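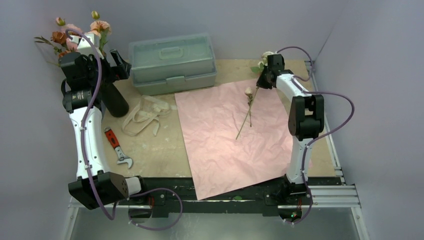 Slide 1. Two arms on a wooden tabletop.

Residency records in Vedville – talk notes
Siham Hamdan, 29/03/2021

Start with the numbers. The district office has 471 open residency files. Of those, 134 were returned to the applicant for a missing paper, mostly a grandparent's birth record. Wait for people to write this down.

Explain the two routes. Route one is by descent, through the district register. Route two is by a sworn statement before the Nernstead magistrate, with 2 witnesses. Most complaints we hear are about route two.

The Abou Jaoude ruling. Keep this short. The court said a certificate stands until it is formally withdrawn. A clerk cannot refuse a land transfer on suspicion alone. The ministry has not said how it will review older certificates – ask if anyone from the Laltow office wants to comment.

Land. Certificate holders can buy in the reserved zone and others can only lease. Families with one registered parent are stuck between the two. Read out the letter from the Laltow family if there is time, names removed.

What we are asking for: written reasons for every refusal, and 31 days to appeal in place of the present 14. The draft goes to the assembly in July.

Questions. Do not discuss single cases from the floor. Forms are on the side table.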